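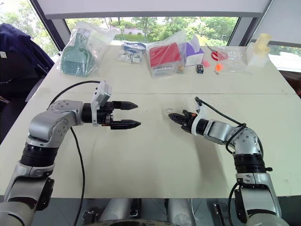 Bekville, 13 Jun 2022. Quick write-up of a long conversation. Haltel makes the Rotich, a two-arm bench kit for hand-over and small-part work, and Wasstead rents it out to shops and schools that don't want to buy one yet. I talked to the product lead at Haltel for most of a morning, then got the Wasstead rental desk on the phone after lunch. Both asked to stay unnamed. Fine by me. Notes cleaned up a bit, not much.

First question was the obvious one. Why two arms on a bench when most of the buyers I know are still fighting with one?

"Because one arm needs a fixture," the product lead said. "You want to turn a part over with one arm, you have to put it down, let go, come back from the other side. So you build a nest for it. Then the part changes and you build another nest. With two arms the second hand is the nest."

That's the whole pitch, more or less. Rotich is sold for jobs where the part keeps changing. Kitting, returns sorting, sample handling, opening and closing things. Anything fast and repetitive, they'll tell you to go buy something else. "If you make the same part all year, don't call us. Get a fixture and one cheap arm. We've told people that on the phone and lost the sale, and I sleep fine."

What comes in the kit: two arms, a gripper for each, wrist camera, controller, cables, the base plate, a tablet with the software on it. Table not included. I asked about the table because the spec sheet is weirdly strict about it. Flat, stiff, light colored, no glossy finish.

"People put it on a folding table," she said. "Then they call and say the arms don't agree with each other. Of course they don't. The table is moving."

Light colored is for the camera. Dark parts stand out, you get cleaner edges. A glossy top gives you reflections and the software starts seeing parts that aren't there. She said they spent most of last August on reflections alone and she's still sick of the subject.

Grippers next. The long pointed fingers are the ones everybody asks about. Haltel prints them in-house and sells them in pairs. They look fragile. Are they?

"They scuff. They scuff right away, first day, and customers send us photos. It's fine. It's plastic, it touches metal, it scuffs. What you look for is a change in the tip. If the tip gets round you lose the pinch and you swap it. Four screws."

She wouldn't give me a life in hours. I asked twice. Depends on the part, depends on the force setting, depends on who's teaching it. I'd have liked a number and I'm noting that I didn't get one.

The openings in the finger are for flex, by the way. The finger gives a little when it meets something hard, so a sloppy approach doesn't end in a bang. There's a grip pad on the inner face for smooth parts, replaceable, stuck on with adhesive. My one complaint from handling a spare set: the old adhesive is miserable to get off. She laughed and said yes, they know, a new one is coming.

Then teaching. This was the part I cared about. With Rotich you don't write a program, or you can, but the normal way is you show it. You move the arms through the job, the cameras record along with the joints, you do that a bunch of times and the software builds something that can repeat it. How many times is a bunch?

"For a simple pick and pass, 60 good ones. And I mean good. People do it fast and messy and think more will fix it. More messy is just more messy."

And for something harder? She wanted to talk about hand-overs with awkward parts. A small padlock is her favorite test, she uses it on every demo. Heavy for its size, slick, the body is a block and the shackle is a loop, so wherever you grab it you're giving something up. Grab the body and you've got good contact but you're hiding the sides from the other hand. Grab the loop and it swings.

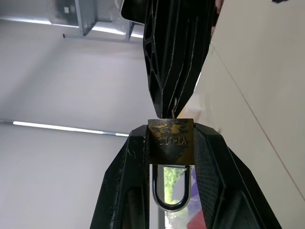 "The trick is who lets go, and when," she said. "You have to have both hands on it for a moment. Too short and you drop it. Too long and the arms are pulling on each other, and neither one knows it's losing. We watch the motor current for that."

So there's no force sensor? No. Motor current only, on this version. That keeps the price down and it means very light contact is hard for it to feel. She was upfront about this. Thin film, tissue, soft fruit, not good. Metal parts, plastic parts, boxes, bagged hardware, good. Clear bags somewhere in the middle, the cameras don't love them and the fingers slide on the loose corners. "Bags we're at maybe. Write maybe."

Written.

What does the wrist camera do that an overhead one doesn't? Close work, mainly. An overhead view gets blocked by the arms the second they come together, and that's exactly the second you need to see. The wrist view rides along with the fingers. The downside is it sees whatever is behind the part too. Ceiling lights, windows, someone walking by. I asked if a window next to the bench is a problem.

"Teach with the window, run with the window. Teach with the blinds down, run with the blinds down. What kills you is teaching in the morning and running at four in the afternoon and being surprised." Their advice is to spread the teaching sessions over the day. I've heard the same from other vendors but usually only after something went wrong.

Cables. I had a note to myself to ask about cables because they run on the outside of the arms, looped, and it looks unfinished to me. She got a bit short about that one. Outside means you can replace one without opening a joint. It also means you have to leave slack and check the slack before you run anything new, especially when both arms reach toward the middle. There's a checklist in the manual, page 14, and support says it's the page they read out loud the most.

Safety, quickly. The arms are slow by design and stop on contact. Haltel still wants you to do your own risk assessment and so does Wasstead, it's in the rental contract. Pointed fingers are pointed fingers. Keep your face out of there. E-stop is a seperate box on a cord and it goes where your left hand can reach it while you teach.

Over to Wasstead. The guy on the rental desk talks faster than I type so this part is thinner.

Minimum rental is 2 weeks. He'd like people to take longer because teh first few days go to setup no matter what. "They think they'll be running by lunch. They're running by the end of the week. That's normal, that's a good one." Delivery and pick-up included inside his area, outside it you pay freight. Someone comes along for the first day, bolts the base down, runs the calibration, teaches one job with you. After that it's phone and video call.

What do people rent it for? Mostly to find out if they should buy. Out of the last 13 rentals he said a good share turned into sales, he didn't want to say how many, and a couple came back early because the job was wrong for it. One shop wanted it to fold cartons at line speed. No. One school wanted to keep it past the end of term and the paperwork for that was apparently a nightmare.

Does he swap parts during a rental? Fingers yes, two pairs in the case, extra pairs billed. Pads free. Cables free unless you ran one over with a chair, which has happened, more than once I gather.

His tip for new customers: send real parts ahead. A box of whatever you want handled, the ugly ones too. Dented, tarnished, still in the packaging. "Everybody sends me the clean ones. Then I get there and the bin is full of something else." He tries them on his own bench before the kit ships, tells you if it's hopeless. No charge for that.

I went back to Haltel by email with two leftovers. Will the next version have force sensing? Working on it, no date. Can you run one arm alone while the other is down? Yes, but the software complains at startup every time and you have to click through. They're fixing that in the next update. Also asked about left and right using different grippers, long fingers on one side and short jaws on the other. Supported, you set each one in the tablet before calibration. Do it after and you start the calibration over. I asked how long that takes and the answer was "get a coffee."

Rental rates are on request from Wasstead. I asked for a rate sheet to put here and will add it when it shows up.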